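So I finally have opinions about the Sotent lounge set, the long gray table with the lime-green seating, and since I've spent up to 10 hours a week at one since March, I figure I've earned the right to share them.

First, the color. It's LOUD. I wanted to hate it and I don't! It wakes up a dull lobby, and you can tell someone "meet me at the green chairs" and they'll find you. The cushions are on the firm side (fine for a couple of hours, less fine after lunch), and I do wish the backs gave a bit more support when you're hunched over a book.

The table is the real star for me. It's a curved top, so you can spread out a couple of open books, a water bottle and whatever else you've dragged in, and still have elbow room for the next person.

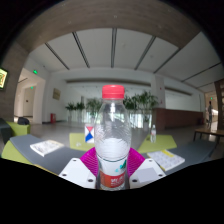
My one gripe with the curve is that you can't push a second table flush against it -- we tried with our old Fedeo desk and ended up with a silly gap that eats pens. The gray hides smudges pretty well, though coffee rings do show if you leave them overnight. A damp cloth takes care of it.

Assembly took 2 of us most of an afternoon, and the instructions skip a step near the end.

Would I buy it again? Yep, for a waiting area or a casual study spot. For a real office I'd look at something with better backs. 8 out of 10 from me.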